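Folding and storing fabric bags

Step 1. Empty the bag
Turn the bag inside out and shake it over a bin. Check the seams for crumbs and receipts. Bags marked as washable go in at 40 degrees and are dried flat.

Step 2. Lay it out
Use a smooth, hard surface larger than the bag. Straighten the sides before folding. A dark fabric such as navy shows lint clearly on a white worktop, so brush it at this stage.

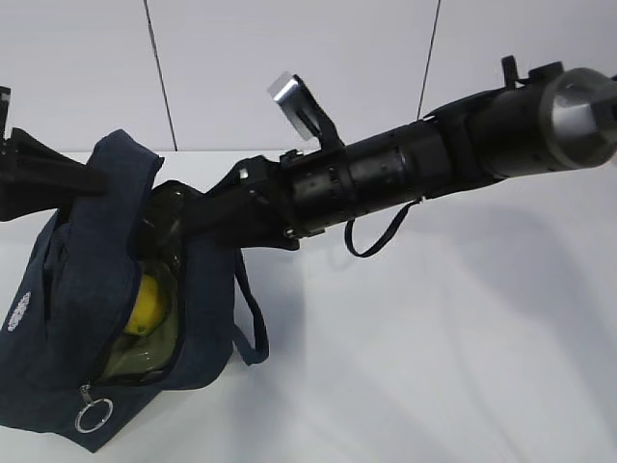
Step 3. Fold
Fold the handles down over the body. Fold the body lengthways into 3 equal parts, then roll from the base towards the opening.

Step 4. Store
Stand the rolls upright in a drawer, handles uppermost. Do not stack heavy items on top.

Last revised 18/08/2024, K. Witkowska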